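Ziltura releases Primer 2 with shared planner for two-arm cells

28 March 2019

Ziltura has released version 2 of Primer, its planning and control software for small robot cells, with a new planner that handles two arms as a single system. The update is available now to existing license holders.

In earlier versions, each arm had its own planner and the two traded locks on regions of the workspace. If one arm held the middle of the table, the other waited outside it. Version 2 drops the locks. Both arms are planned together, and either one can enter the shared area as long as the combined path keeps the set clearance, which is 60 millimeters by default.

"The locks were safe and they were slow," said Halima Masanja, who leads the planning team at Ziltura. "People would watch one arm sit still for several seconds while the other one finished something on the far side. We had that complaint from the first month."

Masanja said a typical joint plan now takes 283 milliseconds on the controller that ships with the license, down from 550 for the old method once lock handling was counted. Plans for very crowded tables take longer, and the software falls back to moving one arm at a time if it can't find a joint path before the timeout.

The perception module has changed as well. Primer 1 fitted one model to each object and treated anything it couldn't fit as an obstacle. Version 2 keeps several guesses per object and drops them as new camera views come in. Ziltura says this helps most with see-through plastic, where depth readings tend to have holes.

Fitholm, a kitchenware distributor that packs mixed sets to order, has been testing the release. Jozef Kuipers, an automation engineer there, said his team ran almost 800 pick cycles on the beta and reported two bugs, both in the way the planner recovered after an emergency stop. Both are fixed in the release, according to the change log.

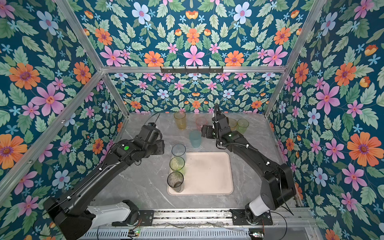
Primer 2 keeps a separate record for every object it tracks, with a position, a color label and a grasp status. Color labels matter when the items share a shape and differ in little else, as with the tall tapered tumblers here, three of them lined up along one side of the beige tray and the others standing on the tabletop beyond it. Operators can write a task against the labels, such as "gray cup to the front of the tray," and the planner decides which arm takes it. The assignment can be overridden in the task file.

Task files from version 1 will load, but region locks in them are ignored and produce a warning. Maricruz Gallegos, who handles support at Ziltura, advised users to run converted files at reduced speed first and to check any custom gripper offsets — the sign convention for wrist rotation has changed.

A version for Aguirre controllers is planned for July. Pricing for current customers stays the same.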